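**Book arm build, thread.** Picking up from the October posts. Same arm, new wrist, new fingers. Shop log started 01/06/2023, and I'm condensing most of it here.

1/ The goal has not changed. Pick a book off a surface, turn it upright, carry it, put it down without bending the cover. Paperbacks and hardcovers, no markers stuck to them, no fixture on the table.

2/ The arm is the Rineser kit with the two lower joints rebuilt. The stock bearings had enough play that I could see it at the fingertips. Neusa Lacerda turned new bushings for me on the shared lathe at Quintana and the play is now below what I can measure with a cheap dial indicator.

3/ Gripper is parallel jaw, one motor, rack and pinion. Rated opening is larger than any book I own. Closing force is set by motor current, which is a poor proxy for force, but good enough once you've logged it against a kitchen scale.

4/ Log is 39 closes at different current limits. It's linear in the middle and useless at the low end, where gear friction eats everything. I use the middle.

5/ Finger pads: version one was bare printed plastic. Slid on glossy covers. Version two was foam tape. Held well, then sheared off the backing after a long session. Version three is cast silicone in a printed mold, with a shallow groove so the pad keys into the finger. Still on version three.

6/ The camera is at the wrist, looking past the fingers. Fixed focus. I set it for the far side of the workspace, so whatever is in the jaws goes soft. I knew this when I bought it. The held object only has to be a blob with two edges. The rest of the view is what I localize against.
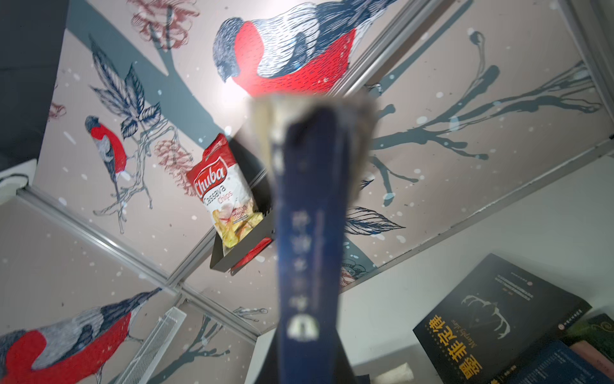

7/ Localization is plain feature matching between consecutive images, no learned model. Printed wallpaper is very good for this. Crosshatched birds and pine cones give corners everywhere. The white sections of wall give nothing, and the estimate drifts as soon as they fill most of the view.

8/ Repeating patterns are the known risk. If the print repeats, the matcher can lock onto the wrong copy and jump by exactly one repeat. I reject any update that moves the wrist further than the joints could have moved it in that interval. Crude. Catches the jumps I've found in the logs.

9/ Metal trim is a separate problem. Long straight edges match anywhere along their length, so they constrain one direction and slide freely in the other. I down-weight anything that scores as an edge and keep the corners. Intersections of trim are fine, those are corners.

10/ Feature budget is 400 per image. I tried 2,000 and the small board couldn't keep up, so the pose arrived late and the arm overshot on every turn. Late and precise was worse than early and slightly noisy.

11/ Wrist rotation. Holding a book vertical with the spine up puts the center of mass well off the jaw line if the grasp is even slightly to one side. The old wrist servo sagged under that and hunted around the setpoint. The new one is a Nirkalell with a metal gear train. Sag is gone, hunting is smaller. I added a deadband and stopped looking at it.

12/ Cable routing, since Emerson Sampaio asked. Camera cable and motor leads go up opposite sides of the forearm. Running them together gave me dropped images whenever the jaw motor stalled. Separate routes plus a ferrite on the motor side fixed it. I have not tested which of the two did the work.

13/ Software lives in a repo called Susto. The control loop is one file and I would like to keep it that way. Session logs are plain CSV, one row per image. The longest so far has 2,985 rows and opens in a spreadsheet without complaint.

14/ Open problems, in the order I intend to work on them. Thin books: the jaws close on the table before they close on the cover. Stacked books: the planner treats a partly overlapped stack as one object. Jackets: a loose dust jacket slips on the book inside it, and the current reading looks normal the whole time.

15/ For thin books I'm going to try a fingernail – a strip of spring steel on one finger, angled a few degrees down. The first mold has no room for it, so that means new fingers again – version four. Drawings are done, printing next.

16/ Bushing dimensions and the silicone mold files are in the repo under hardware. Check your own shaft before cutting anything, mine measured slightly under nominal.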